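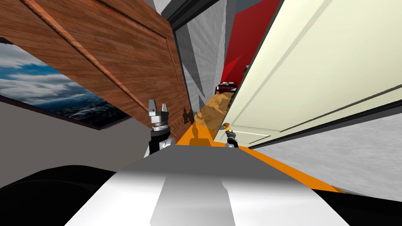

*A narrow corridor and the edge of a cream door, in a computer rendering.*

The garnet bracelet is back on my bench for the second time. I bought it as a late Victorian piece, four rows of rose-cut stones in a low-karat gilt setting, and the listing gave the length and nothing else. I have now had time to go over it with a 10x loupe.

The stones are set in the old way. Each one sits in a closed cup, and the cups are riveted through a back plate. Turn the bracelet over and the rivet heads should show as small domes, slightly uneven in size. Later copies are usually glued or cast in one piece, and the backs look too regular. On mine there are 117 stones, and all but two have original rivets. Those two were soft-soldered, and the gray flood of lead solder has crept onto the neighboring cups.

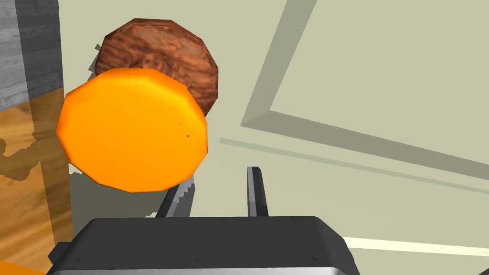
*Two round discs up close, orange in front and mottled brown behind.*

Lead solder is the thing to look for on any garnet piece of this age. It lowers the value, and it limits what a jeweler can do later. Heat the metal near it with a torch and the lead eats into the gold alloy. I sent photos to Kęstutis Toom, who restored a Bomska brooch for me in March, and he advised leaving it alone. His view is that a stable bad repair is safer than a fresh good one – at least on a piece that gets worn a few times a year.

The clasp is another matter. It is a box clasp with a flat tongue, stamped 1595 on the inside. That is a stock or pattern number and has nothing to do with the date, though I have seen sellers claim otherwise.
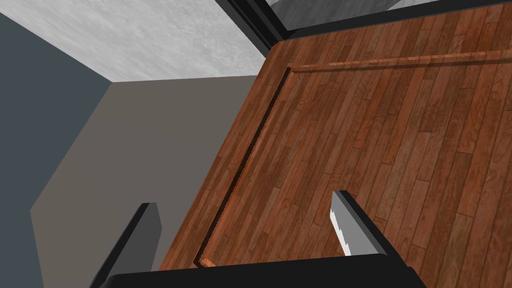

The tongue had lost its spring, so I opened it slightly with a thin brass blade. Steel will mark it. It now closes with a click, but I will add a safety chain before wearing it out of the house.

For cleaning I use lukewarm water, a drop of plain dish soap and a soft brush, and only on the front. Closed cups are often backed with foil, and water behind the stone turns the foil black. No ultrasonic bath and no steam.

Next up is a Lellus locket with a hinge pin missing.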